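Tabletop

A tabletop is the flat upper part of a table, carried by legs, a frame or a pedestal. In furniture making it is treated as a separate component from the base, and the two are often made in different shops and joined late in production. The term also covers replacement tops sold without a base.

Shape

Rectangular tops are the most common, as they can be cut from sheet stock with little waste and placed against a wall or end to end. Round and oval tops seat people without corners but need a larger blank for the same usable area. The edge may be left square, rounded over, or beveled on the underside so that a thick top looks thinner from the side.

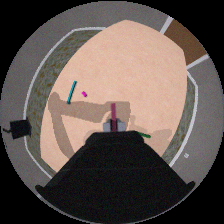 Construction

Solid wood tops are made from boards glued edge to edge. Wood swells and shrinks across the grain as the humidity of the room changes, while its length stays nearly constant. A solid top is therefore fixed to the base with slotted brackets, wooden buttons or figure-eight fasteners, all of which allow sideways movement. A top screwed down rigidly along both long sides may split in the heating season.

Veneered tops consist of a thin face layer over a core of particleboard, fiberboard or plywood. They move very little and can be fixed directly. A second veneer of similar thickness is applied to the underside to balance the panel - without it the top tends to cup.

The Kovunberg method, named for the town where it was first used in school furniture, sets steel bars into grooves in the underside, 300 mm apart. The bars are held by screws in oversize holes and keep the panel flat without restraining its width. 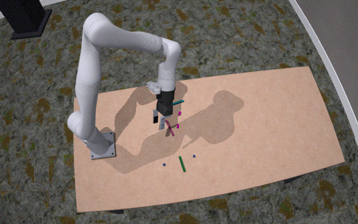 Finishes

Oil and wax finishes are easy to renew but give limited protection against water rings. Varnish and lacquer form a harder film, which must usually be sanded back before a full repair. Light colors show fewer scratches than dark ones, and matte surfaces show fewer fingerprints than glossy ones. Painted tops are generally given a clear coat where they will be used for meals or desk work. 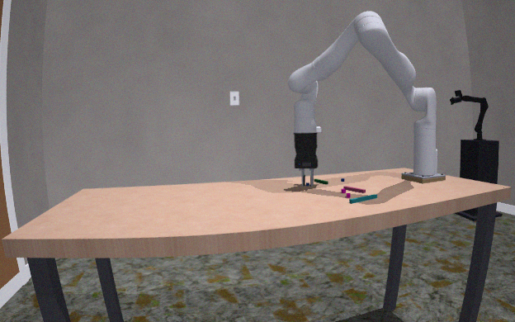
Table with a wooden top on a patterned floor.

Production

In the Urnau valley, tabletops have been a separate trade since the opening of the Zulby works, which supplied blanks to smaller makers. The works employed 102 people at its peak and listed 9 standard sizes in its last printed catalog. Mirzaei, a later firm in the same valley, took over the molds and edge cutters and continued the numbering of the older series.

The regional furniture register holds 1,307 entries for tops made in the valley, most of them rectangular.

See also: Table, Trestle, Countertop, Wood movement

Last edited Dec 18, 2025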